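From: Roxana Ospina
To: Dira pantry list
Subject: Re: decanting the dry goods, is it worth the bother?

Bushra Lashari wrote:
> I keep seeing everybody's clear jars and I want to be a jar person, but
> I have 4 half-open bags of oats and no patience. Do you fill them all in
> one go? And what do you do with whatever is left in the old jars?

Bushra, yes, do it!! I put it off until August and then did most of it before lunch (with a long coffee break in the middle, so don't be impressed).

My one bit of advice is to get the trash bin over to where you're working before you open anything. I fold the bag well down over the rim, otherwise it slides in the first time you drop something heavy and you're fishing around for it with sticky fingers. Gloves too, if you're scrubbing shelves the same day. 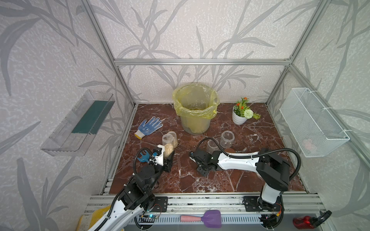 4 min read

Two jars with the grainy stuff in them, two still empty, and a yellow bag in the bin – pretty much how my mornings go now. I never fill a jar to the top, by the way. You want room to get a scoop in, and Iason fills his to the brim and then wears half of it.

As for the leftovers: old oats go into a bowl and get eaten first, never on top of the new ones. I wash the jar and leave it upside down on a towel overnight. The Papadakis jars were $20 for the set when I bought mine, and I like them fine, though the lids are a bit stiff.

Does anyone still have the label template Ourania sent around? I've lost it again.

Roxana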